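**Outage thread: Driltow and everything east of the river** (mods, please pin)

---

**marjatta_j** wrote:

Starting a new one because the old thread filled up with the generator argument. Please keep the generator argument over there, where it is happy.

What I have as of lunchtime 9/24/22: the utility's map says 2528 customers out, most of them between Driltow and the Trititz turnoff. The wind quit before dawn. County Road 18 is closed at the low bridge, water over the deck. The school gym is open as a shelter with cots and, I am told, chili.

If you post a restoration time, say where you got it. "My brother-in-law" is a source but not a good one.

Marjatta Juntunen

---

**rusnak_hill_rd** wrote:

My brother-in-law says midnight.

---

**emushi** wrote:

He said midnight during the ice storm too, and he was right, though he left out which midnight.

Rusnák Hill is dark from the church up. The pole by the feed store is leaning on the wires, so please quit driving under it to take a look. I counted myself as one of the idiots until the sheriff's deputy counted me as well. Lower Rusnák has power. I can see their porch lights from here. They've left every one of them on.

---

**lower_rusnak_and_proud** wrote:

Come on down, we have ice cubes.

---

**shiuli.m** wrote:

Has anyone in Vumell gotten through to the outage line? I was on hold for the length of two candles. The recording says my call is important, then plays eight bars of a flute and says it again. The text number worked better: send OUT, wait, and it answers with your street name. It has my street spelled wrong but it's the right wrong street.

Also, the Vumell water tank is fine for now. The town office says the pump station is on backup and there's no boil notice. They'd like us to go easy on laundry, which I had no trouble agreeing to.

Shiuli Majumder, Vumell, east side

---

**halas_m** wrote:

I drove from Trititz to Driltow this morning the long way, past the quarry. Passable, one lane in two spots, a lot of limbs. There were line trucks parked at the quarry gate with out-of-state plates, so the mutual aid crews are in. They were eating breakfast. I say that without criticism, they had driven all night.

The gas station in Trititz has power and is taking cash only. The line was out to the highway when I left. Coffee was gone. There was one kind of donut left and I'd call it a dare.

Miroslava Halás

---

**gridwatcher_tom** wrote:

With respect, those crews aren't touching Driltow until the substation feed is patrolled. It goes transmission, substation, main feeders, then the side streets, then the one guy at the end of the gravel. People see a truck sitting there and think nothing is happening. What's happening is somebody is walking the line with a flashlight looking for the tree.

---

**end_of_the_gravel** wrote:

Hi, I'm the one guy. We've met.

---

**emushi** wrote:

Tom, I agree with the order. I don't agree that it explains last September, when the substation was fine by suppertime and Driltow sat for three more days. The utility said "access issues." The access issue was a gate. I had the key to the gate. It was on my kitchen table the entire time and I told them so on the phone, twice.

Elibariki Mushi

---

**gridwatcher_tom** wrote:

They can't just take a key from a resident. There are rules on that, and there should be.

---

**emushi** wrote:

There's also a rule about bolt cutters, which is that they work.

---

**marjatta_j** wrote:

Gentlemen. Update from the map: down to 700 out. The big drop was Vumell, so congratulations to Vumell.

---

**shiuli.m** wrote:

Confirmed, we're on! Every clock in the house is blinking and the smoke alarm said hello to the whole street. I'm running a cord out to the porch rail for anybody who wants to charge a phone. Blue door, across from the library. Knock so I don't think you're the wind.

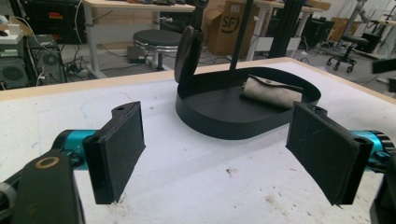 When does the low bridge on County Road 18 open again?

The county road office says it stays closed overnight and gets inspected in the morning, after the water is off the deck. Use the quarry road until then.

---

**romana_danko** wrote:

Adding to that, people are moving the barricade at the low bridge. I live in the second house up from it and I've watched three pickups do it today, one of them with a boat in the bed, so I suppose he at least had a plan. Please leave it where it is. The shoulder on the Driltow side is undercut and you can't see that from the driver's seat.

I moved the barricade back each time. I'm sixty-eight and it is not a light barricade.

Romana Danko

---

**rusnak_hill_rd** wrote:

The bridge was fine in the last flood and they kept it shut for a week for no reason. A lot of us work on the other side. The quarry road adds forty minutes each way behind a guy in a camper.

---

**romana_danko** wrote:

They shut it for a week last time to put in the rock that is holding it up this time. I'd count that as a reason.

---

**halas_m** wrote:

Seconding Romana. And a note for the quarry road, since that's where everyone is going to be: no signal between the gate and the old scale house. If you're meeting someone, pick a spot on one side or the other. I watched two cousins wait for each other at opposite ends of that stretch for most of an hour, each one very annoyed.

---

**freezer_question** wrote:

First post. Full chest freezer, never opened it, out since last night. Do I cook everything?

---

**marjatta_j** wrote:

Full and shut, you usually get two days. Half full, one. Meat that still has ice crystals in it can go back to frozen. The fridge part is a different story, four hours with the door closed and then you start throwing out the milk and anything with mayonnaise. Don't taste it to find out.

---

**end_of_the_gravel** wrote:

If you do cook everything, I'm easy to find. Keep going until the gravel stops.

---

**gridwatcher_tom** wrote:

Map now says 254. That's Upper Rusnák, a piece of Driltow behind the ball field, and scattered singles. Estimated time just changed from "tomorrow" to "assessing." I would read that as good. It means a human touched it.

---

**emushi** wrote:

I would read it as "tomorrow" with the tomorrow taken out.

Two trucks at the feed store now, and a new pole lying in the road. They've got the old one strapped up. A deputy is turning everyone around, me included, so that's twice. Nice kid. He asked if I was the man with the key.

---

**rusnak_hill_rd** wrote:

Brother-in-law has revised to 2 a.m.

---

**lower_rusnak_and_proud** wrote:

My lights just went out.

---

**emushi** wrote:

They have to drop your section to set our pole. The crew boss told us that up here. I'm sorry for your loss. How are the ice cubes?

---

**lower_rusnak_and_proud** wrote:

Could have used a warning.

---

**gridwatcher_tom** wrote:

They did send a text. If you're signed up with the old landline number, you won't get it. Go on the utility site and change the contact, and do it before the next storm.

---

**shiuli.m** wrote:

Porch is still open for charging. I've got a power strip out there now, and somebody left me a jar of pickles, thank you whoever you are. One gray phone has been sitting since supper with no owner. It keeps getting calls from "Mom." I answered the last one and she'd like you home.

---

**marjatta_j** wrote:

Shelter update: gym is staying open tonight. They have plenty of cots and are short on blankets, so bring your own if you're coming. Dogs are allowed in the hallway, on a leash. The chili is finished. There's talk of oatmeal.

I'm off to bed with a flashlight. Tom has the map. Elibariki, stay away from the pole.

---

**emushi** wrote:

I'm on my own porch. It happens to face the pole.

---

**romana_danko** wrote:

Fourth pickup. I wrote down the plate.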